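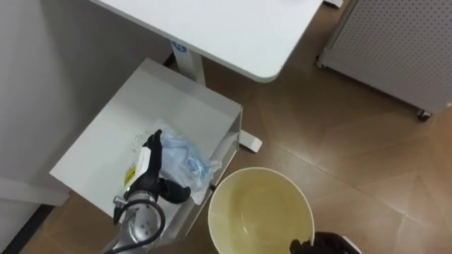

**Glykeria Christodoulou**
Workroom lead, Trastberg

# Clearing a desk into a box and a bucket

Most of what ends up on a shared desk is small: caps, little jars, drinks bottles, cards, carrier bags, bits of wrapping. You don't need a set of drawers to deal with it. A shallow open box, a plain bucket and a quarter of an hour at the end of the afternoon will do.

## What you need

- A shallow box with low walls, big enough to take a bag laid flat
- A round bucket with a rim you can grip in one hand
- A damp cloth

We keep ours in the Oltura room under the long shelf, one inside the other. Any box will do if you can see the whole of the bottom without bending right down.

## Setting out

Put the box on the floor by the desk foot, within reach of where you will be standing. The bucket goes next to it. Leave enough of a gap to get your shoe between them, or you will kick one into the other.

Decide what each one is for before you pick anything up. Ours work like this:

- **Box:** soft and flat things, such as plastic bags, film and packaging
- **Bucket:** hard things, such as caps, jars, tubs and bottles

Rubbish and things worth keeping both go in at this stage. Sorting comes later. If you stop to decide over every lid you will still be there at six.

## Clearing the top

1. Start with bags. They slide about and hide smaller things. Press the air out with your palm before you let go, or the bag will open up again and hang over the side of the box.

2. Work from the front edge towards the wall. Small round things roll, so take those near the edge first. Hold a jar by its side and keep it upright until you know the lid is on.

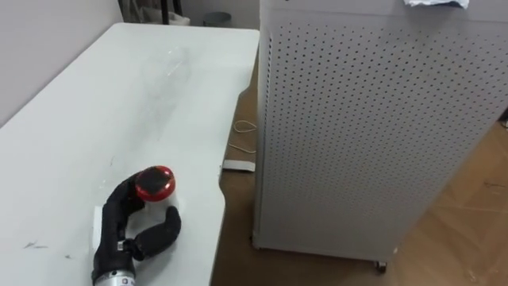

Flat white things are the easiest to miss on a white top. Run your hand over the surface once and you will find any card or pad you have looked straight past. Clear bottles are nearly as bad. Stand them up as you come to them and take them together at the end.

3. For anything at the far side, pick the bucket up by the rim and carry it along with you. Hold it low, just off the floor, and use your other hand on the desk. It saves walking back and forth with one cap at a time.
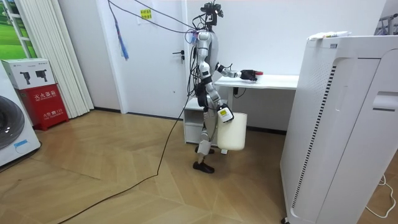

4. Wipe the top from the wall forwards. Go along the edges and round the corners, where the dust collects.

## Sorting afterwards

Carry both containers to the bench and empty the bucket first. Loose lids go back on their jars if you can match them. Anything unclaimed sits on the Kudisard shelf for up to 11 days, then goes.

Bags that are clean and whole can be folded and kept. Prasert Saengthong folds them in thirds and then in half, and 4 stacks fit across the shelf.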